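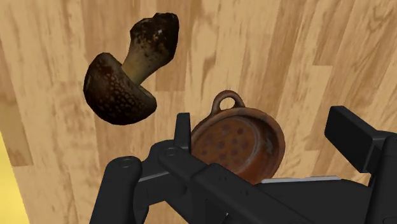

4. What people mean when they say "honey"

I went into this part of the study expecting it to be the dull one. The earlier sections dealt with how old flooring moves around the county (who pulls it up, who stores it, who pays for it), and I figured the words people use for the color of a board would fill a paragraph or so. Then I started transcribing, and I kept running into the same four or five words being used for what sounded like completely different wood. "Honey" was the worst of them. So here we are with a whole section.

4.1 Where the words came from

The material for this section is a stack of 300 index cards that hung on strings from lots of salvaged boards at the Altdale yard. Each card has a lot number on the front and, on the back, whatever the person checking the lot in felt like writing. Some backs say "oak, long." One says "like the inside of a bread crust, some pieces darker, smells of dog." I typed up every card exactly as written, spelling and all, and it came to 3900 words.

I also did interviews in Altdale and Onotdale, mostly with people who had bought a lot within the past couple of years and laid it themselves. I asked them to tell me over the phone what their floor looked like, without sending me a picture first. I know that sounds a little perverse! But I wanted the words before I had anything in my head to match them to. Afterward I visited as many of the floors as I could get to and took my own notes on my knees with a pocket flashlight, and the comparison in 4.3 comes from putting the two sets of notes next to each other.

Tharun Palaniappan read every card separately and sorted them his own way, with no look at my sorting. We agreed on most of them. Where we didn't, the card usually had a smudge on it or a word neither of us could read, and those went in a pile we called the maybe pile and left out of everything below.

4.2 Three ways of saying "brown"

Going through the cards, I ended up with three loose families of words. I should say right away that these are my families. The people writing the cards would probably laugh at them.

First there are the food words: honey, toast, caramel, biscuit, weak tea, strong tea, butterscotch (once, underlined). These are the friendly ones. People reach for them when they like the lot, or when they want it to sell, and on the cards those two things are hard to pull apart. Food words turn up far more on the cards for boards than on the cards for doors or trim. My guess is that a floor is a thing you imagine living on top of, barefoot, on a weekend morning, and a door is a thing you imagine painting.

Second come the plain words. Light, medium, dark, reddish, yellowish, mixed. They make up most of the cards and they are by far the more useful ones if you're trying to match an existing floor. A man in Onotdale told me he had driven out for a lot marked "medium, some light, few knots" and got precisely what he needed to fill the gap where a closet wall had been. He did not remember a single other card from that visit.

The third family is what I've been calling comparison words, where the writer skips color and points at another floor. "Same as the school gym." "Like the old Berrada stuff." Berrada was a flooring mill up the valley from Vernatstead, long closed, and its name has hung on as a kind of color word even with people too young to have bought anything from it. The trouble is what it means. The 1932 Berrada catalog, which I was able to read in the back room of the Vernatstead library, lists its strip flooring in clear, select and common, and says nothing at all about color. Whatever "Berrada brown" is, the mill never sold it under that name. I asked nine people to describe it to me and got everything from "blond" to "like a saddle."

4.3 One word, several boards

Now to honey. When I lined up the phone descriptions with what I saw on the visits, the people who said "honey" were living on floors that ranged from nearly cream to a brown I would happily have called walnut if I hadn't known better. My first thought was that they were just being loose with the word, which everyone is, me included. But then I noticed how few of those floors were one color to begin with.

Most of them were mixed. A pale cream-beige board would sit next to a honey tan one, and next to that a warmer medium brown, with the grain going off in wavy streaks and a short seam wherever one piece ended and the next took over. Figure 1 has that sort of mix, and it's a good one to keep in mind for the rest of this section, right down to the dark curl of grain near the top right corner. If you had to give all of it one word, I think you'd land on honey too. It's the one in the middle.

So my reading is that "honey," for the people I talked to, is the name of an average. It gets used for a floor whose boards disagree with each other. The clearest support for this came from a woman in Altdale whose living room really was a single even tan from wall to wall, the most honey-colored floor on my whole list, and she called it "just plain." I asked if she'd ever call it honey. She thought about it and said no, honey had to have some movement in it.

I loved that, and I've been careful not to hang too much on it, with it being one person and one floor. But "movement" (or "life," or "a bit going on") came up again and again once I knew to listen for it. On the cards, too, "honey" appears next to "mixed" or "varied" much more often than it appears alone.

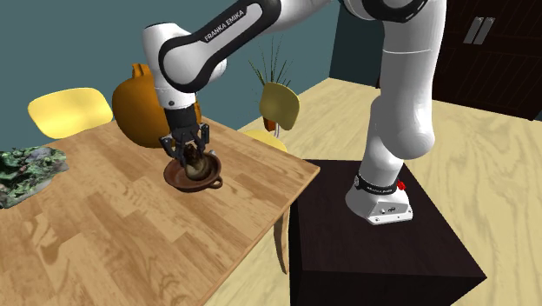
The age of the finish muddies all of this, naturally. Old varnish yellows, and a floor that started out mixed can drift toward a single warm tone after decades under the same coat. Several of the people I visited had sanded their boards and been surprised by how far apart the colors were underneath. One couple had laid theirs in a careful pattern, matching by eye, and then sanded, and found their pattern had more or less dissolved. They were pretty cheerful about it. They had also, I should add, kept calling it a honey floor all the way through, before and after, which fits with what I said above but could just as easily be habit.

Light matters as well, and I didn't control for it. I visited when people could have me over. Some floors I saw at noon with the blinds up and some I saw at suppertime under a ceiling bulb, and my own notes are warmer for the suppertime ones. If I did this again I'd carry a gray card and go back to each house a second time. In June I did manage to revisit two of the Onotdale houses, and in both cases I would have picked a lighter word than the one I'd written down on the first trip.

4.4 What the buyers did with the words

You might expect that all this vagueness would make for unhappy customers, and I went looking for them. I asked everyone I interviewed whether the boards had matched the card. Only the people who were patching an existing floor had real complaints, and their complaints were nearly all about food words. One of them had bought a lot marked "toast" on the strength of a phone call and ended up using it in a garden shed.

People laying a whole room from scratch were a different crowd. They'd read the card, sure, but then they'd pulled boards out of the stack, leaned them against something, stood back, swapped a few, and leaned them up again. By the time they paid they weren't relying on the card at all. What they kept from it was the word itself, which they then used to me and to their families and, in one case, to the insurance company. The card had given them a name for the floor, and the name stuck even where (to my eye) it didn't fit very well.

Tharun thinks I'm underrating the price effect here. His point is that lots with food words on the card tend to be the nicer lots anyway, so people may be repeating the word partly to remind themselves they bought something good. I think he's right that it plays a part, and I can't separate it out with the cards we have. The prices were written on the front in pencil and had been rubbed out and changed on a lot of them, sometimes more than once, and there's no telling which price went with which visit.

4.5 A note on the cards we left out

The maybe pile deserves a quick word. Apart from the smudged ones, it holds a handful of cards that describe the lot only by where it came from: a dance hall, a dentist's waiting room, "Aunt's house, upstairs." I went back and forth on whether those count as comparison words. In the end I kept them out, mainly on the grounds that a reader would need to have seen the room for the comparison to tell them anything about color, and for most of these rooms very few people could have. They come back in Section 5, where I look at how the history of a lot gets passed along (and embroidered) from seller to buyer, and where the dentist's waiting room gets the attention it has earned.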